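Ticket 466: Simulation seats and the spring equipment order
Status: open, waiting on quote
Raised by: Ximena Magaña
Queue: Equipment planning, Talatville
Priority: normal

Original request

We want to order the upper-body humanoid for the Talatville workshop in March, and the form asks for a corridor clearance figure. I haven't got one I trust. The supplier's drawing gives the width with both arms down by the sides, and we'll hardly ever run it like that. Can somebody tell me whether the simulator can give us a number before I sign for anything? Also, the Jaramillo workstation drops the session every time I load the corridor model, so I can't check for myself.

Reply, Hae-won Ban

Yes it can, and I'm so glad you asked before the order went in! Crash first. Your workstation is still on the old graphics driver. Update it, restart, then open the corridor model with shadows set to low. If it drops again, send me the session log from the Clivar folder (the newest one, please, last time I got the whole folder).

Reply, Ximena Magaña

Driver updated, shadows low, and it loads. It stayed up for 18 minutes and then I closed it myself to go to lunch. The arms move too, which they never did for me before. Lovely.

Still stuck on the clearance. I get one width from the Flillitz export and a different one if I measure in the viewer.

Reply, Hae-won Ban

The export measures the torso shell and ignores the arms, so please don't budget from that one. Measure in the viewer with both forearms raised, grippers upright, and take the widest point at the elbows. Do it at the corridor mouth and again at the room end. I'd put both numbers on the form.

Reply, Beatriz Figueiredo

Jumping in from purchasing. Simulation seats are 239 a month each and we have money for two until the end of the quarter. I'd happily spend that first and hold the robot order. If the corridor turns out too tight we'd be looking at the narrow base, and that changes the delivery slot, the crate and the insurance line. Ximena, would seven days be enough for your measurements?

Reply, Ximena Magaña

Plenty! I've got the run open now and it's a joy to be able to try this before we own anything. Both grippers are up, and the view goes down between the walls to the little white table at the far end. I'm attaching two views and will add the elbow widths to the form once I've done both ends.

Corridor model, arms forward:

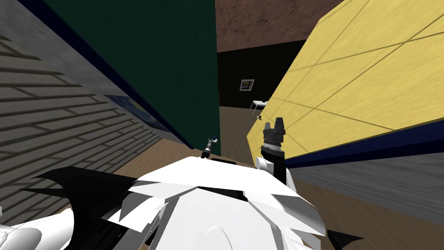
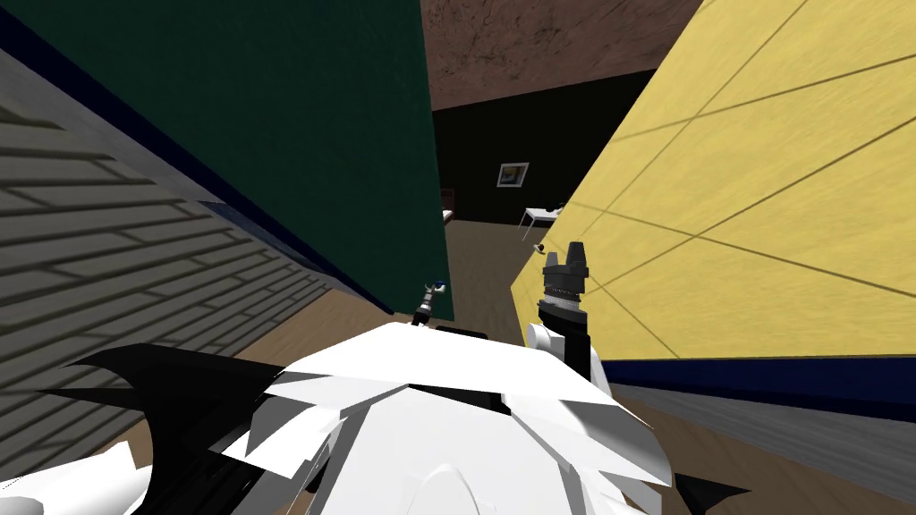
Hae-won Ban
Simulation support, Talatville
2025-02-14

Great, this is the pose I meant. Keep it for both measurements and save it under a name you'll recognise, as the viewer goes back to arms down whenever the model is reloaded.

Two more things for the budget while we're here. Please add a spare pair of gripper fingers to the quote; they take longer to arrive than the robot does. And ask the supplier whether the price of the narrow base includes its own mounting plate, because the last quote listed it separately and we only noticed at the invoice.

Beatriz, I'm leaving this open under your name until the revised quote comes in. The driver fault is closed.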